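Notebook entry, October

Subject: oral rehydration and zinc supply, Ponbridge field kit, second packing trial

Carried over from the previous entry: the packing list for the Ponbridge kit was returned with corrections. The sachet quantity had been entered per household in one column and per child in the other. Both columns are now per child. Colleagues using the earlier sheet are asked to discard it.

Contents agreed for each outer carton: 300 rehydration sachets, dispersible zinc tablets in blister strips, measuring cups, and the illustrated instruction card for carers. The scales remain in a separate box, as the Lomari clinic has asked to receive them first.

Sachets. The Trillik sachets were checked for seal quality. Two in the opened carton had a crease running into the seal at one corner. Neither leaked powder when pressed by hand, but both have been set aside. The supplier is to be asked whether the crease arises at filling or in the carton. Until there is an answer, creased sachets are not to be issued.

Mixing volume. The instruction card must show one volume only. The draft gave the volume in the text and a different vessel in the drawing, and a carer who cannot read would follow the drawing. A solution made too strong is a danger to a small child with diarrhoea, and this correction therefore takes priority over every other change to the card. The drawing will be redone with the measuring cup supplied in the kit.

Zinc. The course is to be given in full even where the diarrhoea stops early. The present wording, "continue as needed", is to be removed. The Bortolotti translation has the correct sense already and can serve as the model for the others. The line on continued breastfeeding should move to the top of the card; it is at present on the reverse, beneath the storage advice.

Storage. The humidity cabinet was started on Saturday with sachets from the same carton, along with one opened strip of zinc tablets. It will run for 21 days. Weights are to be taken at the start of the working day, before the cabinet is opened for any other purpose. Please enter the weights in this book directly and do not keep them on loose paper — the last set had to be copied twice and one value is still in doubt.

Quantities. The request from Lomari is for 3000 sachets ahead of the rains. This can be met from present stock if the Ponbridge cartons are held back until the seal question is settled. My recommendation is to send to Lomari first. Their stock of sachets is the lower, and the road becomes difficult once the rains begin.

Outstanding:

Revised card drawing, with the single volume.
Reply from Trillik on the creased seals.
Carton label to state the upper storage temperature in figures as well as words.
Spare measuring cups, one sleeve per carton. The present cups do not nest well and take up more room than was allowed.
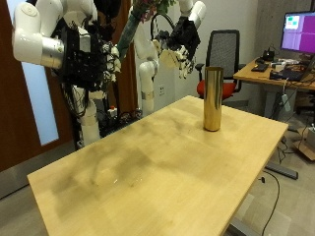 Growth monitoring forms

The arm circumference page has been separated from the weight page, at the request of the Bortolotti team. The colour bands are to be printed with their names beside them, so that a photocopied form can still be read. No change has been made to the referral limits. Proofs will be kept with this book until they have been initialled.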